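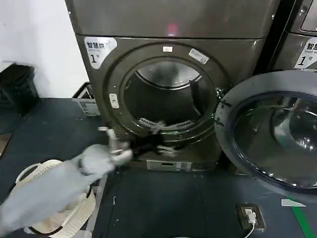

Braltcombe Opens Its Swift Count for the Summer

I'm so pleased to say our swift count is back, and this time we're covering the whole of Braltcombe plus the farms out toward Milby! Last summer we logged 68 nests, most of them under the old roof tiles on Gallegos Street (my favorite spot, with screaming parties right over the bakery at dusk). We'd love more eyes on the mill end of town, where we've never had a proper look.

Swifts come in fast and low to the nest, so you have to pick one roof and stick with it - an evening of staring at gutters, basically, and I can't recommend it enough. We're also putting up 28 new nest boxes on the Drundska warehouse before the birds arrive in May. 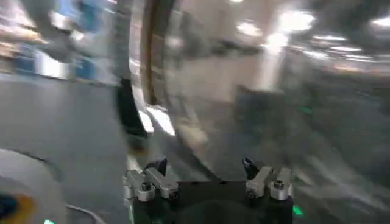
Do I need to know my birds to join in?
Beginners are welcome, and we run a short practice walk at 7 p.m. before the first count.

Sign-up sheets are at the Braltcombe library front desk.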